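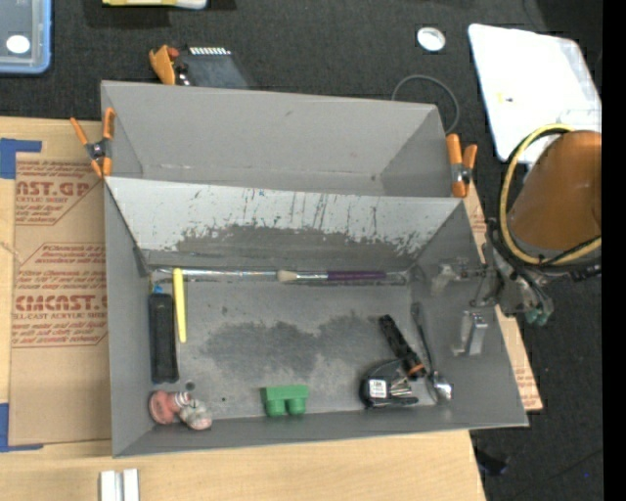 2 min read

The small grey sorting bins at the Brosusbridge repair and craft room will be back on the shelves in December, after a month-long cleanout of the odds and ends that have built up in them.

The room, upstairs from the Furgate library branch, lends hand tools and craft supplies to residents and opens its benches most evenings until 9 p.m. Coordinator Rosine Huet said the bins had slowly turned into a catch-all for anything people found on the benches at closing time.

"You finish up, you see a paintbrush and a tape measure, and you drop them in the nearest bin," Huet said. "After a year of that, the tape measures are in with the toys and people are asking us to buy more tape measures."

One of the bins, with two compartments and a spring clamp gripped to either side, had a paintbrush, a black tape measure and a green toy building block in its front section. The grey coating on its divider is scratched and worn in a ragged band along the lower half.

Huet said wear of that kind will not put a bin out of service. Bins with cracked walls will be recycled, and the rest will be washed, labelled and returned.

Under the new system, measuring tools, brushes and clamps will each have their own shelf near the door. Toys and building blocks will go to the children's corner, where Corentin Chauvin runs the after-school sessions. Single pieces that can't be matched to a set will be kept in a drawer for model-making.

Clamps will be the exception to the one-shelf rule. Hugo Gautier, who teaches the evening woodworking course, asked that a few stay at each bench, as students often need a second one in the middle of gluing.

"If you've got wet glue on both hands you don't want to be walking across the room," Gautier said.

The room's catalogue lists 1646 items, and staff have so far checked 131 of them against the shelves. The cleanout has a budget of $3000, most of it for shelving from Vasseur, a local supplier. The remainder will pay for labels and new paintbrushes.

Members can help with the sorting from 4 p.m. while the cleanout is on. Gloves are supplied, and anyone coming to sort is asked to use the side entrance on Lamier Street. The front stairs are being repainted.

Borrowing continues as usual in the meantime, although some smaller tools may take a day or two to find. Members who still have room tools at home are asked to return them to the front desk, with no late fees charged until the end of December.

Unlabelled items that appear to be personal belongings will be held at the desk for a month. After that they will be added to the catalogue or given away.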